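About Deketti

Deketti is a two-person automation build run from a shared workshop in Skurkthorpe. Haziq Entili does the mechanical design and printing. Haruto Kuroda does motion, sensing and wiring. The work started on a kitchen counter, moved to a garage, and has been in the shared shop since the landlord put a second power circuit in the back bay.

What we work on

We build small robot cells that handle thin, flexible parts: gaskets, foam tape, die-cut adhesive and the liners that come with it. These parts bend under their own weight and stick to whatever they touch first. Most hobby arms are set up for blocks and bottles, and their grippers and software assume the part will keep its shape between pick and place. Ours assume it will not.

The current cell is called Tamiru. It is our fourth layout. The first 3 are in a crate under the bench and still get raided for screws.

How the cell is set up

Tamiru uses a two-finger gripper with printed fingers. Haziq prints them in batches of 4, and we replace a pair when the tips begin to round over. Finger drawings are kept under revision control along with the motion code. A finger change of half a millimeter shifts the release point enough to matter, and we lost most of an October to a mismatch between the two.

Grip force is set per part and stored with the part file. Liner stock creases easily. A crease near the grip throws off the angle at the far end, and the far end is what has to line up. 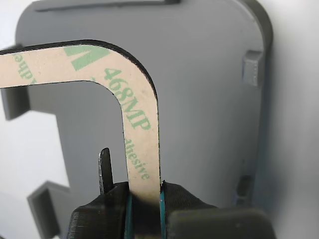
Curved pieces take the most time. A straight strip can be picked anywhere near its middle. A strip with a corner in it wants to twist toward its longer arm, so the grip point has to be chosen with the approach path in mind. Haruto keeps a table of grip points by shape, tested one at a time. The table has 436 entries at present, a good share of them marked "do not use."

Liltby

Liltby is our test log and part library. Each entry lists the part, the finger revision, the grip point, the approach speed and the result. Failed runs are logged the same way as good ones. Members of the shop can read it on the terminal by the drill press. We send a copy on request to anyone building something similar. It is a plain text file and it is not pretty.

What we do not do

We do not sell finished cells. We have been asked to quote for production lines and have declined. Two people with a rented bench cannot support a line that runs overnight. We do take on short trials: send 13 sample parts and a drawing, and we will report which grips held, which did not, and at what speed. Please send flat parts flat. Rolled samples hold their curl and the results are not useful.

Visiting

The back bay is open to other shop members whenever one of us is in, usually after 5 p.m. Keep hands outside the taped line when the arm is powered -- the stop button is on the left post, at waist height. Safety glasses are on the hook by the door.

Trial requests go to Haziq. Questions on code, sensors or the Liltby file format go to Haruto, who answers them in the order received.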